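Unit 4: Bone health in later life
Handout for the September group. Tutor: Greer Yule

Bone is living tissue. Old bone is broken down and new bone laid down throughout life, and up to early adulthood more is made than is lost. After that the balance slowly tips the other way. In women the loss speeds up for several years once oestrogen falls. Men lose bone too, but more gradually.

Osteoporosis means that bone has become thin enough to break easily. It causes no pain by itself, and many people find out only after a fracture. The wrist, hip and spine are the usual places. Loss of height or a newly rounded back should be mentioned to the GP.

Things that raise the risk:
- a parent who broke a hip
- long courses of steroid tablets
- smoking and heavy drinking
- low body weight
- an overactive thyroid

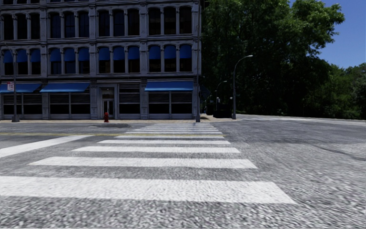

Exercise helps when the bones carry weight. Brisk walking, dancing and climbing stairs all count. Swimming is good for the heart and joints but does less for the skeleton. Add some work against resistance, such as lifting light weights, twice a week. Anyone who has already had a spinal fracture should ask a physiotherapist before starting, and should avoid bending forward with a load.

Calcium comes from milk, cheese, yoghurt, tinned fish eaten with the bones, and some green vegetables. Vitamin D is needed to absorb it. Food supplies only a little, and in winter the sun in Britain is too weak for the skin to make enough.

For next time: keep a food diary for three days and mark each item that contains calcium. Ruairi MacAulay will take the session on preventing falls, which starts at 8 in the Walham room. Wear flat shoes, as there will be balance exercises.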